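拣料臂的线缆磨破之后

2018-08-03

车间里这台拣料臂上周停过一次机：夹爪抓到一半突然松开，控制柜报通信中断。查下来是末端那根细线在箱沿上反复蹭，外皮磨穿，里面断了2芯。下面是换线时记的几条，自己动手的可以参考。

**先断电，再伸手。** 急停按下不算断电。主开关拉掉，挂锁，气源也要放空。夹爪失气后可能会张开，手不要放在它下面。

**找磨损点。** 用干布裹住线慢慢捋，挂丝的地方多半就是破口。外皮发白、发硬的也一并换掉。

**留余量。** 把手臂开到最远的姿态再绑扎，留出12厘米左右的松弛。太紧会扯接头，太松又会垂到箱沿上。

**扎带别勒死。** 转动的关节两侧各固定一处，中间让线自己走。扎带剪口要修平，毛刺一样会割线。

**箱沿包边。** 我们用的是 Skikell 的橡胶包边条，剪一段压上去就行。箱子也要夹牢，跑位以后原来的余量就不准了。

**试运行。** 低速空走2遍，人站在围栏外，盯着线看有没有挂碰，然后再放料。 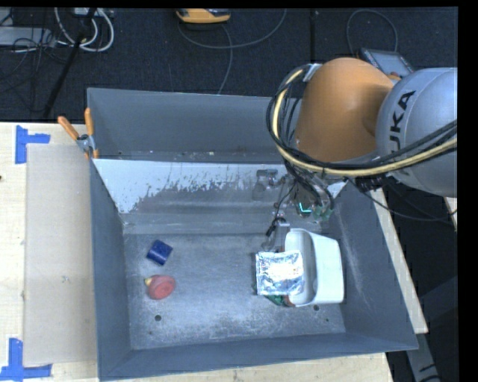

换下来的旧线不要接一接再用，接头处弯不了多久又会断。备用线买同规格的高柔性线，普通线便宜，但不耐弯。我们现在每抓1,000次停下来看一眼外皮，结果记在控制柜门内侧的卡片上。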